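Minutes, Arkport house meeting, March 29, 2022

I took the notes again, so blame me for the spelling. We started late on account of the pasta. Everyone was there for the first 2 items, and then one of us had to go take a phone call and came back for the bags.

**Last meeting's notes**

Read out loud, fast, and approved. I'd written "fridge" where I meant "freezer" and that's fixed now.

**Rent and the house jar**

The Waltik people still haven't sent the new lease. I said I'd call them and I will (I know I said that last time too!). The jar is fine. We agreed to put in the same as before until May and then look at it again. Somebody asked if the jar could pay for a new shower curtain and we all said yes before the sentence was over.

**The Skinner shelves**

We've got 4 of them in the hallway and they wobble. Two of us want to screw them to the wall, one of us wants to get rid of them, and I mostly want to stop hearing about them. Decision: wall screws, and we look for the studs first this time. I'm borrowing the drill from next door.

**Plastic bags**

This was the long one. The bags have been living under the sink, behind the door and in the drawer that's supposed to be for dish towels, and it felt like there were 2,000 of them in there. So we moved the meeting over to the blue striped cloth, tipped a bunch out and went through them as we talked, which was way more fun than the lease, I have to say.

What we agreed:

- Bags with holes go to the store drop-off.
- Good ones get flattened and folded, no more balling them up.
- We keep one container of them, and when it's full, it's full.
- The dish towel drawer goes back to dish towels.
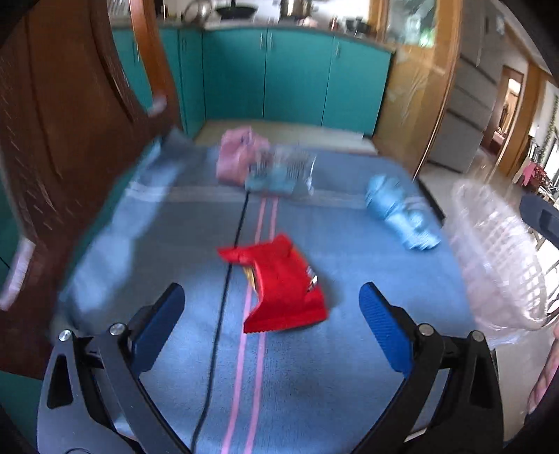 There was some back and forth over folding. I'm for the long strip and then the little triangle, and I was outvoted 3 to one, so it's flat squares from now on. Fine! I also asked that the crinkly printed ones be kept apart for wrapping stuff, and that passed.

The laundry basket stays a laundry basket. I'd hoped we could use it for the bags, but then where do the socks go?

**Other business**

- The Simon kettle leaks from the bottom. Don't fill it past the line.
- Recycling goes out the night before, please, all of it.
- I'm making a list for the fridge door with whose turn it is for the bathroom.

**Next meeting**

Same place, after dinner. Shelves first, then the lease if I've called by then.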